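Amutdale Residents' Forum
Board: Shared Rooms and Equipment
Topic: Table linen and cups in the Montoya Room

Posted by montoya_bookings, Aug 20, 2023
Members are reminded that tables in the Montoya Room are to be covered before refreshments are served. The linen cupboard holds 164 white cloths, and hirers are asked to return each one folded. Cups should be kept off the cloth until it has been laid straight.

Posted by Pemow_Lane
I should like to query the second point. Our group has hired the room for 8 years and has always set the cups out first, so that we know how many tables are needed. The notice issued in October made no mention of any order.

Posted by montoya_bookings
The October notice dealt with hire charges only. The guidance on linen is in the room folder, page two.

Posted by travis_hall_user
The Travis hall follows the same rule and I support it. Cloths pulled into place around crockery never hang evenly. Smoothing creases by hand also takes far longer once there are things on the table.

Posted by Pemow_Lane
With respect, that depends on the cloth. A full-width cloth must of course go on first. Where only one half of the table is to be covered, a cup on the bare half is in no one's way. I attach a view from above.
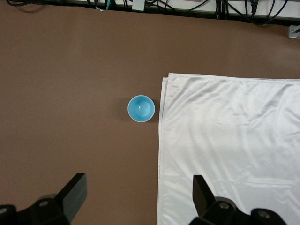 Light-blue cup on the uncovered side, white cloth to the right.

Posted by travis_hall_user
The cup is clear of the cloth, I accept. The creases are still there, however, and I would want them smoothed before anything was served.

Posted by greenbaize
May I ask whether the folded border should face up or down? Our members are divided on this.

Posted by montoya_bookings
Down, please. Hirers who wish to cover half a table may do so, provided that cups remain on the bare side until the cloth is flat. The folder will be amended accordingly. The question of ironing has been raised separately under topic 258 and replies on that matter should be posted there.

Posted by Pemow_Lane
Thank you. That is acceptable to our group.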